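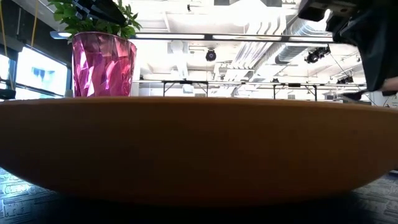
Serving corner and showroom: monthly check, June
Site: Orach building, ground floor
Checked by: Lech Wysocka
To be read by: Stuart Bainbridge

Marks used: OK = no action. W = watch until next month. A = action needed, see comment.

1. Floor and walking ways

1.1 Way to fire door free of boxes: OK
1.2 Floor dry, no loose mats: W
Comment: One mat by the sink is turning up at the corner. I pressed it flat but it came up again after lunch. Please can we buy the heavier type we have upstairs.
1.3 Cables not crossing the walking way: OK

2. Bowls and trays

2.1 No cracks or sharp places on rims: OK
Comment: I go round each rim with a dry cloth. If the cloth catches, the piece goes out. Nothing caught this month.
2.2 Large oval bowl used for dry goods only: OK
2.3 Trays washed and fully dried before stacking: A
Comment: Two Jendine trays in the lower cupboard were stacked with water between them. They smelled bad. I have washed them again and left them apart. I wrote the same comment last month, so maybe a notice on the cupboard door is better than my asking.
2.4 Patterned trays clean in the pattern: OK
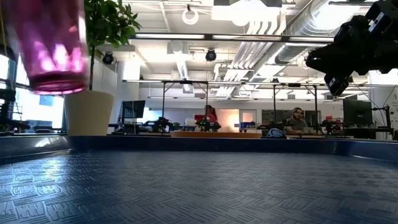
Trays with a raised pattern need a different check from the smooth ones. Sugar and flour stay between the lines and a quick wipe goes over the top of them. On the dark blue tray the basket-weave goes over the floor of the tray, and the light from the window side makes a white shine on the left, which can hide dirt from you. So please turn the tray when you look, or look again from the other side. Use the soft brush, always along the lines first and then across. The smooth rim needs only the cloth, but the rounded corners must be done with a finger inside the cloth.

3. Glasses and cups

3.1 No chips at the mouth or base: OK
3.2 Faceted glasses checked by touch as well as by eye: OK
Comment: With the pink ones the light is broken in so many places that a small chip looks like one more facet. Go around slowly with the thumb, not pressing.
3.3 Glasses kept away from the shelf edge: W
Comment: The Chuensuk glasses are again at the front of the shelf. I moved them back by the width of my hand.

4. Plants

4.1 Pots stand level and do not rock: OK
4.2 No leaves hanging where food is put out: W
Comment: The green plant with pointed leaves has grown well since winter and I am glad for it, but it should be turned or cut a little before the next serving day. I did not cut it myself as I don't know who looks after it.
4.3 No water standing under pots: OK

5. Lights and windows

5.1 All ceiling lights working: OK
5.2 Window handles close properly: A
Comment: The handle nearest the sink turns but doesn't lock. Reported at 8.30 in the morning, job number 133.

6. Cleaning products

6.1 Bottles labelled and closed: OK
6.2 Uviron spray mixed as on the label: A
Comment: I found a bottle without a label at the back. I have taken it out and did not try to guess what is in it. Full size is 400 ml and it was nearly full.
6.3 Gloves in all sizes: W
Comment: Only large left. I asked for 18 pairs of medium.

Open actions: 2.3, 5.2, 6.2.
Stuart, please sign next to each one when it is done and leave the sheet in the green folder. The last sheet was in the drawer and I was looking for it a long time.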